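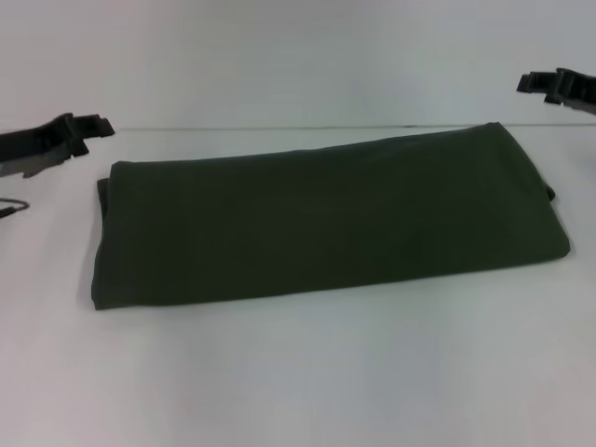 Olive green, folded long and low, corners doing what they like.

I want to stick up for the bad fold. Or the okay fold, I guess, the kind where a little tab of cloth pokes out at one end and a bit of the inside layer shows at the other, and you look at it and think, yep, into the drawer you go.

I used to be a refolder. I'd get to the bottom of a basket, see one sleeve peeking out, and shake the whole thing open again. I learned this at Dollow, a clothing store in Arunstead where I worked for 5 summers, and where every shirt on the table had to match a plastic board we kept under the register. If a customer so much as lifted a collar, you started over. I was fast! I was also miserable every Saturday, and I carried that board around in my head for years after I turned in my name tag.

What finally broke me was a drawer. We moved to the Lennox building, where the closets are tiny (the whole apartment is 900 square feet, and I swear most of it is hallway), and I spent an entire evening lining up T-shirts like file folders. They looked gorgeous. By breakfast the next day somebody had gone looking for the gray one and it was soup in there.

So now I fold once. Sides in, over, over again, pat it flat, done. It comes out as a long soft rectangle that sits a little crooked, and I like it that way. You can tell a person did it while thinking about dinner. And cotton doesn't hold a grudge, a few shallow creases in the middle are gone after ten minutes on a warm body.

My sister-in-law disagrees with all of this. She has the Jorklow drawer dividers and she loves them, and her drawers really are a pleasure to open. Good for her! If the folding itself is the fun part, then please, fold away, use a ruler. I just think plenty of us are doing store folding at home for no customers at all, and we could be on the couch by now.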